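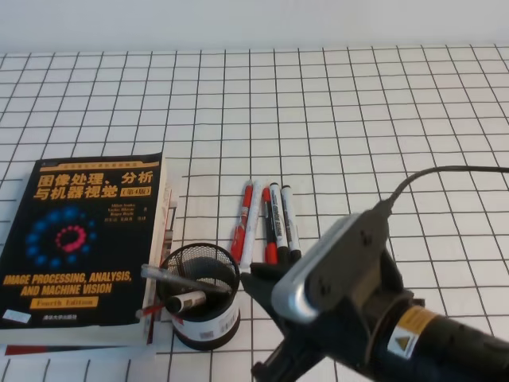

Kenta Takagi writes that his arm picks single markers without trouble but knocks the whole row sideways as soon as they lie next to each other, and he asks whether narrower fingers are the cure.

Narrower fingers help a little. The larger gain comes from the approach. Close-lying markers leave no room for a second finger, so the grasp has to start at the outside of the row and work inward. Set the planner to rank candidates by free space on both sides of the barrel and take the one with the most. After each pick, re-image the table. A row shifts when its end piece leaves, and positions saved from the first image are no longer good.

The rest of these notes cover the tabletop sorting cell at the Netik shared workshop. They assume a working arm, a parallel gripper and two cameras, one fixed over the bench and one at the wrist.

Table surface

A white top with thin black grid lines is cheap to make and easy to check by eye. It gives a person at the bench a quick way to say where something went wrong ("two cells left of the book"). It is a poor calibration target. Lines drawn or laid by hand vary in thickness, and a corner detector will find slightly different corners on each run. Calibrate with a proper printed board taped flat, then take the board away and keep the grid for people.

Wipe the top before each session. Dry eraser dust and specks of debris show up strongly on white, and a segmentation threshold tuned on a clean table will report them as small objects. Set a minimum blob area as well. We use 32 pixels in the wrist view.

Glossy tops reflect the ceiling lights. If the surface has any shine, move the lamps toward the sides and bounce them off the wall. Shadows should be soft and short. A hard shadow along the edge of a book reads as a second edge, and the fingers will close on nothing.

Markers

Place training markers with the caps pointing different ways. Caps and barrels have different diameters on most brands, and a grasp taught only on the barrel tends to slip when it lands on the step between the two. Aim for the middle third of the total length.

Barrels roll. Approach straight down with the fingers open only slightly wider than the marker, and close slowly until both fingers touch, then add force. If one finger touches first, the marker rolls away from it, and the second finger meets it off center. Thin silicone tape on the finger pads reduces the problem. Replace the tape when it goes shiny.

White barrels on a white table are the hardest case for the fixed camera. The caps are found reliably and the barrels are not, so the measured center drifts toward the cap. Two remedies work. Turn the exposure down until the table reads light gray, or detect the cap and extend a known length along the axis. Shahla Esfahani did the second on the Tsuji bench and has kept it.

Pen holder

A mesh cup is light and moves when touched. Put weight in the bottom. A steel washer or a disc of lead-free solder scrap cast in a can lid will do. Double-sided tape under the cup also works, but it must be peeled and replaced each time the cup is moved, and it leaves residue on the grid lines.

Mesh gives bad depth readings. Some rays pass through, some return from the near wall and some from the far wall. Do not try to locate the cup from its depth image. A label band around the outside is a better target, or store the cup as a fixed obstacle in the planner with a margin of 16 mm all around.

Pens left leaning in the cup stick out well past the rim. The collision model should be a cone that opens upward, wider than the cup itself. Ours was a plain cylinder until July, when a leaning pen caught the wrist cable on the return move and pulled the connector.

When inserting, lower the marker with the tip inside the rim by at least one barrel width before releasing. Releasing above the rim works with an empty cup and fails with a full one.

Cable routing

The wrist camera cable needs a free loop long enough for the full rotation of the last joint. Check it by driving the joint to both limits by hand with the motors off. Secure it at two points: one just behind the camera, one past the elbow. Leave the stretch between them loose. Cable ties should be snug enough to hold and loose enough to turn with a fingertip. Overtightened ties crack the jacket over a season.

Keep the warning labels on the arm segments uncovered. Tape and tie mounts go around them.

Books

Books are a different job, and most of the failures in our log are in this group. A thick paperback is heavy, flexible and wider than the jaws of a small gripper. Do not plan a grasp across the cover. Plan it across the thickness, from the side facing the arm, with one finger above the cover and one below the lowest page.

For that the lower finger has to get under the book. On a flat table it cannot. On a stack it can, if the upper book overhangs the one beneath or if the covers are slightly out of line, so check the edge profile from the wrist camera before committing. 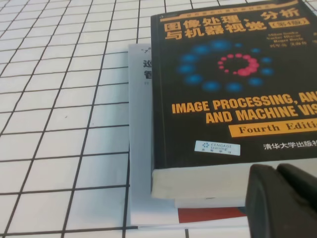 The block of cut pages is the most useful feature on that edge. It is pale, wide and straight, and it contrasts with a dark cover in almost any light. Fit a line to its upper border and another to its lower border. The distance between them gives the thickness, and the slope gives the yaw of the book. If the two lines are not parallel in the rectified image, the book is lifted at one corner or something is wedged beneath it, and the attempt should be called off.

Do not rely on cover text. Print is often soft at wrist distance, and titles get clipped when the camera comes in close. Text is fine for identifying a book from the overhead view, where the whole cover fits. Do the identification first, store the result, and stop reading once the arm starts its descent.

A light-colored book partly under a dark one tends to be merged with the table. Depth will separate them where color does not, provided the lower book is thick enough to clear the noise. Ours needs 4 mm. Below that, nudge the upper book a short distance with closed fingers and compare images before and after. What moves with it belongs to it.

Never pull a lower book out from beneath. The upper one turns as it slides, and its corner ends up against the finger. Unstack from the top, always, even when the wanted book is at the bottom.

Speed and force

Use two speed settings only. Travel speed applies above the height of the tallest object, contact speed below it. People add a third in between and then cannot tell from the log which one was active. Walid Nseir's version logs the setting with every waypoint, and the extra column has been worth the disk space.

Set the force limit with a book, not a marker. A limit that feels right on a marker barrel will let a heavy paperback slide. A limit set on a book will dent a thin barrel, so store one value per class and load it after identification.

Run times

A full clear of a mixed table takes nearly 32 minutes at our contact speed. Most of that is re-imaging. Skipping the image after each pick halves it and roughly doubles the drops, and we went back.

Parts

Finger pads: Stinar silicone tape, the thin one. The thick one rounds over the edge of the finger and spoils the reach under a cover.

Cable clips: Tovov 3138, adhesive back. Clean the arm with alcohol first and leave the clips overnight before loading them.

Corrections go to Mitsuko Kawaguchi at the bench or in the Netik log book. Last revised 2025-03-30, section on mesh depth readings.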